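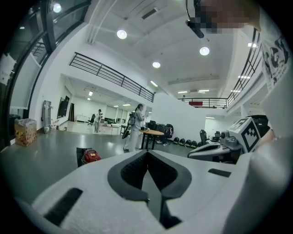 Ravindran Alva comentou: antes de responder, preciso saber se o pão fica baixo já na fermentação ou só depois de ir ao forno. São problemas diferentes.

Pergunta
Meu pão de fermentação natural não cresce desde que mudei de farinha
Enviada por Ingeborg Strobel em setembro

Faço sempre a mesma receita: 400 g de farinha de trigo, água, sal e 70 g de fermento ativo. Com a farinha antiga a massa dobrava em uma tarde. Troquei pela Ganska integral e agora ela sobe um pouco, para e fica grudenta. O miolo sai fechado e úmido, mesmo com o tempo de forno que sempre usei. A cozinha está a 22 graus. Já troquei a água da torneira por filtrada e não mudou nada.
Editado: respondendo ao Ravindran, fica baixo já na fermentação.

3 respostas

Vasilis Georgiou
Melhor resposta
Farinha integral absorve mais água e rende um pão mais denso, então não espere o dobro do volume. Eu faria assim: use metade integral e metade branca por enquanto. Misture só farinha e água e deixe descansar uma hora antes de pôr o fermento e o sal. Pare a fermentação quando a massa crescer pela metade, mesmo que pareça cedo. Se ela cresce, para e começa a grudar, é bem provável que tenha passado do ponto – a integral fermenta mais rápido que a branca.
Quanto ao miolo úmido, deixe o pão esfriar por completo antes de cortar.

Cyrill Sutter
Comigo foi o fermento. Alimentei duas vezes por dia durante três dias e voltou ao normal. Faça o teste do copo: uma colherada na água, se boiar está bom. Nem sempre dá certo com fermento de integral, mas ajuda.

Godfrey Mabula
Usa fermento de padaria que resolve.

Comentários na melhor resposta

Ingeborg Strobel: fiz meio a meio e cresceu bem mais. O miolo ainda está um pouco fechado. Posso aumentar a água?

Vasilis Georgiou: pode, mas aos poucos. Ponha mais duas colheres de sopa na próxima e veja como a massa fica depois do descanso.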